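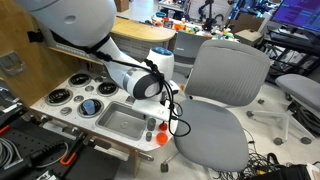 Cable rules, second version

Tuesday, April 13, 2021

In February I wrote down my rules for cables on a robot arm, and Hajnalka Juhász sent me a long mail with corrections. She was right in most of them, so I write the list again.

First, the cable must follow the arm, and it must be fixed on the link and never across a joint. We use straps. A strap should be tight enough to hold and loose enough that you can push one finger under it. In my old text I recommended plastic ties, and I take this back. When you cut a tie near a cable, one day you will cut the cable.

Second, leave slack at the wrist, but measure it. Turn the last joint to both ends of its range by hand, slowly, and look at the loop. If it can catch on a faucet, a handle or the back of a chair, it is too long. I still see loops that hang lower than the gripper, also on my own setups. It is the rule I break most.

Third, chairs. At Rikholm they had a written rule that no chair stays within reach of the arm when the power is on. I thought this was a little too strict until Lok-yiu Ko showed me the log from Kurup: 114 stops in one year, and 11 of them had "chair" in the comment field. Now I want this rule too. I can't say that I always follow it.

Fourth, tools. Clamps and cutters go back in the drawer before the first motion. Small things which are part of the task may stay on the counter, and everything else goes away.

Fifth, the floor. Cables on the floor should run along the wall or under a cover. Yetunde Okoro asks for a cover on every cable that crosses a walking path, even if it is there for one afternoon only.

Hajnalka also wants a rule for how often we change the cable. She says every 500 hours. I don't have my own numbers yet, so I leave it open. If you keep such records, please write to me.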